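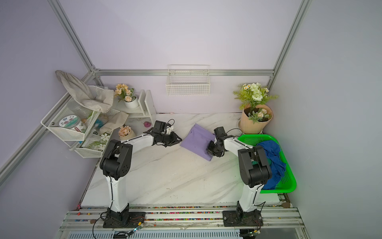 Linen and Cloth Care: Frequently Asked Questions

Wellov Residence, Household Services
Last updated 03/01/2021

The answers on this page apply to all residents of the Drusby and Leite buildings who take part in the shared linen service, and to guests who stay in a furnished unit. Residents of Kutell House have a separate arrangement and should consult the notice in their laundry room.

General

Which items are covered by the shared linen service?

The service covers flat cloths: dish towels, cleaning cloths, hand towels, napkins, table runners and pillowcases. Sheets and blankets are collected on a different schedule. Clothing is not accepted at any time, including aprons.

Do I have to fold cloths before returning them to the shelf?

Yes. Cloths that have been washed and dried must be folded before they go back to a shared shelf or rack. Clean cloths left unfolded will be treated as used and sent for washing again, at the cost of the unit concerned.

May I use my own cloths?

Residents may keep and use their own cloths. They should be marked with the unit number along the hem in laundry pen. Unmarked cloths found in a common area are placed in the general stock after four weeks and cannot be reclaimed.

Is there a limit on the number of cloths each unit may borrow?

There is no fixed limit for everyday cloths. Table runners and napkins for gatherings must be requested in advance on the linen form. In the last service year the two buildings recorded 1,202 borrowed pieces, and most late returns were napkins.

Folding

What is the standard fold for a square cloth?

Lay the cloth flat on a clean, dry tabletop with a corner seam facing you. Bring the near edge up to the far edge and smooth from the center outward. Turn the cloth a quarter turn and repeat. A square cloth folded twice in this way will fit every shelf in either building. Large squares may be folded a third time.

What is the standard fold for a rectangular towel?

Fold the long sides in to meet along the middle, then fold the towel in half from end to end. Hand towels should be folded in half once more. The folded edge should face the front of the shelf, so that a single towel can be taken without disturbing the others.

Should I fold on a table or in the air?

A table is preferred. Thin cloths may be folded in the air by anyone who can do so neatly, but heavier pieces tend to drift out of square. A smooth surface such as marble, or a marble pattern laminate, allows the cloth to slide and makes it easy to press out air with the side of the hand. Surfaces must be wiped and fully dry before use.

How much room do I need?

Leave a clear space in the middle of the table at least twice the width of the cloth. Flowers, jars and small ornaments may remain toward the back and sides. Anything that can tip over, in particular a vase containing water, should be moved to another surface while folding is in progress.

My cloth is badly wrinkled. Can I fold it anyway?

Light wrinkles will relax in the stack and do not need attention. A cloth that has dried in a crumpled state should be dampened slightly, pulled straight by opposite corners and allowed to dry flat. Linen and cotton may be ironed. Microfiber cloths should not be ironed at any setting.

Is there a particular order in which to work?

Fold one cloth at a time and finish it before taking the next from the basket. Residents who spread several cloths across the table at once usually find that the lower ones pick up new creases. Start with the largest pieces and stack downward in size.

Baskets and Racks

What are plastic mesh baskets for?

Plastic mesh baskets, such as the bright green one, are intended for cloths that are waiting to be folded. The open sides let air pass through. They may stand on the table or on the floor beside it. Please do not use them to carry wet laundry, as water will run through onto the hallway carpet — use a solid tub for that purpose.

Is it acceptable for a cloth to hang over the side of the basket?

While folding is under way, yes. When the basket is carried or put away, all cloths should be fully inside. A trailing corner catches easily on door handles and on the stair rail.

What may be kept in a wire wall basket?

White wire baskets fixed high on a wall are meant for light, finished items only, such as a few folded napkins. They may also be left empty. The weight limit for a single wall basket is 4 pounds. Glass, bottles and tins should not be placed at that height.

May I drape cloths over a tiered wire rack?

A single cloth may be draped over the top of a tiered rack for airing. It should be taken down, folded and shelved by the end of the same day. Draped cloths hide the lower tiers from view and often fall behind the furniture, where they are missed at the monthly count.

What else can share a rack with cloths?

Clear jars and closed containers with a readable label may be stored in the rack. Containers of oil, polish or bleach must be kept in the cleaning closet. Artificial flowers are permitted in the lower tiers as long as stems with exposed wire are turned away from the fabric, since wire ends will pull threads from loosely woven cloth.

Are small white shelf units available on request?

A small number are held in the Leite storeroom and are lent for the length of a tenancy. They are suitable for a tabletop or a low cabinet. Requests are met in the order received. The unit should be placed against a wall and should not be stood on top of loose cloths, which can shift and make it unsteady.

Flowers and Ornaments

May I keep decorative items on a folding table?

Yes. Household Services has no objection to artificial flowers, small pots or ornaments on a table in a private unit. In common rooms, decorations should be limited to the back edge and corners.

How should artificial flowers be cleaned?

Fabric flowers collect lint quickly when they stand close to cloths that are being shaken out. Dust them every two weeks with a soft, dry brush, working from the center of each bloom to the tips of the petals. Roses and other layered blooms hold the most lint. Daisies and fern-like leaves can be cleaned with a barely damp cloth. Do not immerse any arrangement that is wrapped in paper, and do not place a paper-wrapped holder where it may be splashed.

Can fresh flowers be used instead?

Fresh flowers are welcome in private units. They are not permitted in the shared linen rooms. Pollen from lilies in particular leaves a stain on light cloths that the service is often unable to remove.

Are rubber toys and bath ornaments allowed near linens?

A rubber duck or similar item may sit on the table. It should be dry, and it should not be stored in direct contact with light-colored cloth for long periods, as dye can transfer.

Color and Sorting

Does each color have a meaning?

No. Colors in the general stock reflect the year of purchase only. Purple, blue and beige cloths are all in use, and a cloth of any color may be used for any suitable task. Residents who wish to reserve a color for a particular purpose, such as drying glassware, may do so with their own marked cloths.

Should colors be separated in the basket?

Dry cloths of different colors may share a basket. Damp cloths should be separated, with strong blues and purples kept away from beige and white. New cloths in a deep shade should be washed alone three times before they join a mixed load.

How should cloths be stacked on the shelf?

Stack by size first and by color second, with no more than ten cloths to a stack. Newly washed cloths go to the bottom and the next cloth is taken from the top, so that wear is shared evenly.

Returns, Damage and Charges

When are cloths collected?

Collection is on the first working day of each week in Drusby and the day after in Leite. Bags left out later than 9 a.m. are held until the following week.

What happens if a cloth is torn or stained?

Place it in the bag with a slip of paper pinned to the affected area. Repairs are made where practical. Cloths that cannot be repaired are cut down for cleaning use. There is no charge for ordinary wear. A charge of $3 applies to each cloth damaged by bleach, paint or hair dye.

Can I dispute a charge?

Yes. Write to Household Services within 30 days of the statement and include the unit number and the date of collection. Charges under review are suspended until a decision has been issued.

When will this page next be revised?

The linen rules are reviewed each September. Changes made between reviews are posted in both linen rooms — and on this page — at least two weeks before they take effect.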